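Equipment update for the Prumudley kitchen project
2023-12-01

Hi everyone, and thanks for bearing with me while I got the numbers straight! I know the last update was long on plans and short on prices, so this one is mostly shopping.

First, the grippers. We're still working with the hand-held ones and I'm very happy with that choice. The blue finger pads are the part I worry about, because I put no spares in the original budget (my mistake). I've now added a line of $400 for pads and small hardware, which should carry us through March. The quote from Van den Broek came in at $168 for the first set, so there's room for a second order and a bit of shipping.

The tabletop work has moved on to cutlery. Chopsticks and spoons go into a two-cup plastic holder, all on a felt mat on the kitchen floor. It's a cheap setup and I like it a lot. The mat and the holder came out of petty cash, so you won't find them in the table at the end of the year.

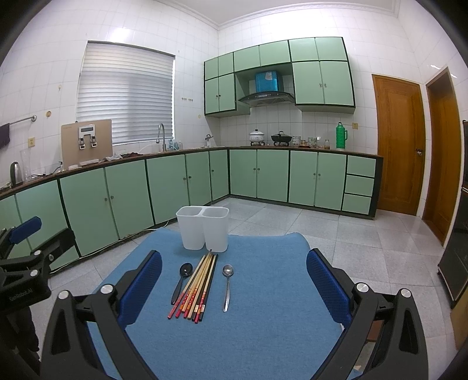 Zinash Chala wrote back on the draft of this report that she would hold off on the Rukano arm until we've priced the service contract, and she'd like to see that number before anyone signs. She also asked whether the spare parts money could come out of the same pot.

Fair point on the contract! I've asked Rukano for it in writing and I'll send it along the day I get it. On the second question, I'd prefer to keep spares separate, mostly so I can see what we're spending on them (last year it all got lumped under "misc" and I spent a whole afternoon digging it out again).

The other big item is storage. Flinar offered us a small server plus 20 drives for $2570, and Attila Szilágyi has gone over the specs with me twice. We both think it's the right size. I'd love a yes on this one before the quote runs out, so please write if anything about it bothers you.

Still open: the Rukano contract, the Flinar order, and a second mat in a different color.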